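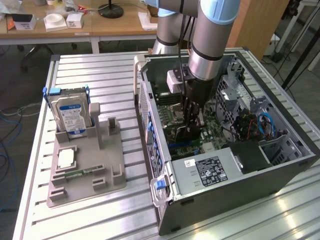

Small claims hearings by video come to Wernport

August 18, 2023

People in Wernport with a small claims dispute will soon be able to have it heard by video, without giving up a day's work to travel to the county court in Trollmont. The new service opens in November and we could not be more pleased to see it happen!

Beltrán Wanberg, the law firm that runs the Wernport advice desk, has spent the past year helping to set it up. Last year the desk answered 3581 enquiries, and 198 of them came from people who had a claim worth bringing but dropped it when they saw how far away the hearing would be.

Hearings will be held on 16 days in the first season, with up to eight cases listed each day. Both sides must agree to use video, and either can ask for a hearing in person instead.
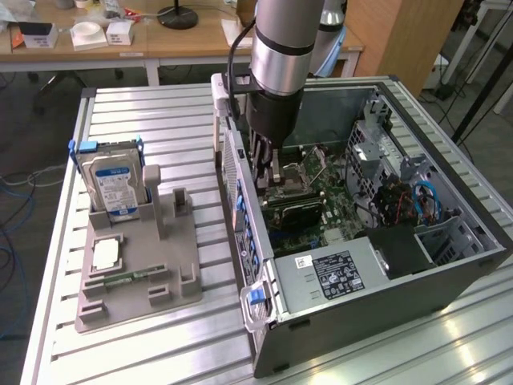 Do I need a solicitor to take part?

Most people bring a small claim on their own, and the video service works in the same way. You can bring a friend to sit with you, and the advice desk will go through your papers beforehand free of charge.

Apolinar Mendoza, who leads the advice desk, said: "I've met so many people with a perfectly good case over a deposit or a botched kitchen who just couldn't get to Trollmont and back (the last bus goes before most hearings finish). Now they can be heard, and I'm thrilled for every one of them."

Anyone without a good internet connection at home can book a private room at the Wernport desk, with a screen and a member of staff on hand to get the call started.

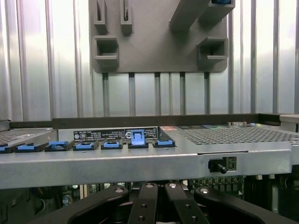
Photo: Beltrán Wanberg. Free for use with this release.

Bookings for the private room open at the advice desk in the week before the first hearing. Press enquiries should go to Apolinar Mendoza at the Wernport office of Beltrán Wanberg.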